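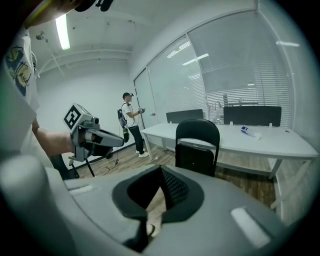 Saturday, dye bench, late morning

Third go at the walnut brown, and I think I finally know why the last two batches came out looking like weak tea. I'd been weighing the hulls straight out of the freezer bag, ice and all. So half my "hulls" were water! Fixed that today by thawing them overnight in the colander and squeezing them out before they went on the scale.

Batch today: 200 g of drained hulls to 100 g of wool, simmered for an hour with the lid on, then left to sit in the pot overnight. The wool is the Clendstead two-ply, the scratchy one, because I'm not wasting the good merino until this is sorted out. I tied it in four places with cotton string (figure eights, loose) and it still tangled a bit at one end. Next time five ties.

Water is from the rain barrel. I know some of you swear by tap, and the tap at Drendside is fine for the madder, maybe even better with all that chalk in it, but for browns I keep getting a grayish cast with it that I don't care for.

Temperatures

Kept the pot between 180 and 190 F as well as I could. The old hot plate runs away from you if you turn your back -- it hit 214 on the dial at one point and the pot was nowhere near boiling, so that dial is lying again. I'm going by the candy thermometer from now on. If anyone has put the good thermometer somewhere clever, please put it back on the hook by the sink.

Strained the hulls out through the paint filter bag before the wool went in. Much better than last time, when I spent a whole evening picking crumbs out of a skein with tweezers and swearing at the radio.

Color so far

Pulled one end up with the spoon at 11 and it was already darker than anything from batch two. Wet wool always looks darker, I know, I know, but even allowing for that I'm pretty pleased. It's leaning warm, like the crust on rye bread. I was hoping for something closer to the Bhutto sample card (third brown down, the one with the coffee ring on it) and we might just get there after the overnight soak.

Split off a mini skein to try with iron. A pinch of ferrous sulfate in a jam jar of the same dye, ten minutes, out. It went nearly black on me, so a pinch is too much. Try half that, or dip it and count to sixty. Iron jar is labeled and on the top shelf, and please don't use the iron spoon for anything else, it turned my last yellow into pond green.

Odds and ends

The Ulix drying rack has lost another peg. It holds some 16 skeins if you double up, fewer now on the left side. I have a dowel at home that should fit.

We're low on alum. Enough for two more mordant baths if they're small ones.

Still don't know whether the hulls have a second bath in them. I've kept them in the bucket with the green lid and I'll cook them again with the leftover gray fleece, which would be nice to see in a soft tan. If it's no good it all goes on the compost.

To do Monday: rinse (cool water, don't shock it), hang in the shade, cut a length for the lightfast card and tape it in the south window next to the onion skins. Then write the real dry color in here before I forget what I was comparing it to.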